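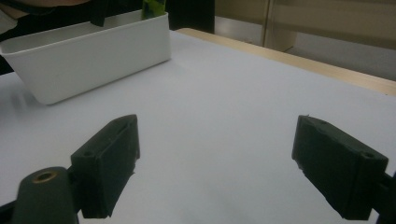

Household tables are seldom studied as surfaces. They turn up in the literature as places where meals happen, or homework, or arguments about homework, and the tabletop itself is left to the furniture trade. Our diary study asked 200 households in Gundcombe to write down each time they cleared a table and what made them do it. The 1,396 entries we received suggest that color matters more than most participants cared to admit. A white tabletop with an open stretch in the middle, as in Figure 2, was described again and again as "ready," even by people who could not say what it was ready for. Oak and pine tables earned this word far less often, and one glass table was described only in terms we have agreed not to print.

**Figure 2.** Open stretch of a white tabletop.

### 4.2 Clearing as a partial act

We had expected "clearing the table" to mean that things left the table. Our coding scheme, drawn up with some confidence by Engelhardt, had a single category for it. The category lasted until the first batch of diaries. For many participants, a table was clear once its middle was clear, and whatever had been pushed to the ends no longer counted as being on it. One household reported clearing the same table every evening through October while a sewing machine stayed at the far end of it, mentioned in every entry and never moved.

We therefore split the category into *removal* and *displacement*. Farías coded the full set again under the new scheme and found displacement to be the more common of the two on weekday evenings. Removal went up sharply when guests were expected, and in several diaries the removed items were back in place within 20 minutes of the guests leaving. Participants with white tables wrote longer entries about crumbs, coffee rings and ink. They did not report wiping more often. They did report feeling worse about it, and we return to this in Section 5, where we try to separate the guilt from the coffee.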